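Kistov Desk Clearing Set - data card

Version 2. Last edited 13/03/2019.
Maintainer: Kibet Rashidi, Hallmont

Contents

1. Purpose
2. The task
3. What is in each episode
4. Effect on staff
5. Known limits
6. Use and changes

1. Purpose

Kistov is a set of simulated episodes in which a single arm handles bowls left in an office room. It was made to support the trial of evening clearing at the Hallmont offices, where the work is at present done by hand at the end of the late shift. The set is meant for testing grasp and reach planning before anything is run on a floor where people are working.

It is also given to the staff group that reviews the trial, so this card is written for readers who don't write control code. Terms used only by the software team are kept to the notes in the Minja folder.

2. The task

Each episode starts with the arm in the room and a bowl on a piece of furniture. The goal is to close the gripper on the bowl, lift it clear and hold it level. Setting it down is a separate goal and is scored apart from the lift. Books, screens and anything else on a desk are to stay where they are. A run in which the bowl is lifted but a book is pushed is marked as failed.

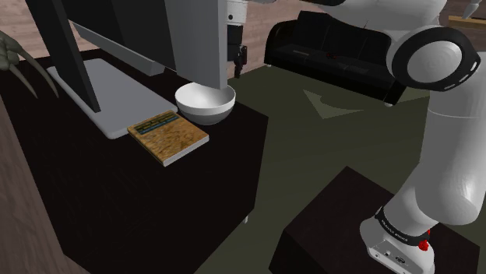 The rule on books came from the clearing staff. In the first draft of the scoring, a small shift of a neighbouring object was allowed. Staff objected that papers and books on a desk are often left in a set place on purpose, and that complaints about moved items would come to them and not to the software team. The allowance was removed in version 2.

3. What is in each episode

The set holds 302 episodes. Each one has:

- rendered views of the room
- joint positions and gripper opening for every step
- the start position of the bowl
- a result code for the lift and another for the set-down
- a free text note, which may be blank

Views are stored as rendered, with no cropping. In many of them the arm stands between the viewpoint and the bowl. These views were kept. A planner which works only when the bowl is in full sight is of little use in a furnished room, and people reviewing the runs should see how much the arm can hide. 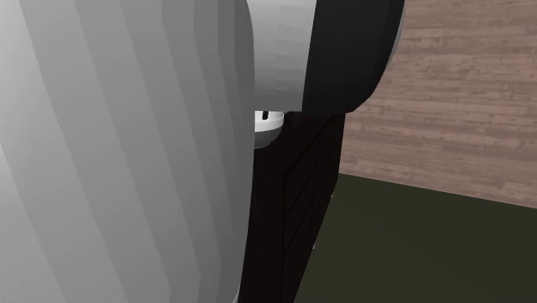 Result codes are set by the simulator and then checked by a person. Where the two disagree, the person's code is used and the simulator's code is kept in a second column. Most disagreements concern bowls that were held but tilted.

4. Effect on staff

The trial plan changes the late shift in the following ways.

Clearing: bowls on desks and low furniture pass to the arm. Anything with food or liquid in it stays with staff, as does anything the planner refuses.

Checking: one person per shift goes through the list of refused and failed items on the Briler screen. This is new work. The plan allows 30 minutes a shift for it, and the time is paid and logged as normal duty.

Stopping: any member of staff may stop the arm, without giving a reason at the time. Stops are not counted against the person or the shift.

Hours: no change to contracted hours is planned before the review in September. The staff group has asked for this to be put in writing by Hallmont, and the request is still open.

Training: two sessions per person, both held in working hours. The second includes reading result codes, so that staff can dispute a code on a run they have looked at.

5. Known limits

All episodes are simulated. Surfaces are clean and lighting is even, so results on glare, spills and worn furniture cannot be drawn from this set.

There are no people in any episode. The set must not be used to claim that the arm is safe near people - that is covered by separate site tests.

Dark furniture is common in the rooms. Edges of desks and cabinets can be hard to pick out, and a planner that relies on them may place the edge wrongly. Check these runs by eye.

Contact between gripper and bowl is simplified. Grip force values are included for completeness and should not be carried over to a real gripper.

6. Use and changes

The set may be used inside Hallmont for planning, testing and training. Use for rating or comparing staff is not allowed. Requests for use elsewhere go to the maintainer.

Changes since version 1:

- book rule tightened, as described in section 2
- simulator codes kept beside checked codes
- free text notes opened to the clearing staff

Corrections to result codes can be sent by any reader. Give the episode number, the code in question and the code you think is right.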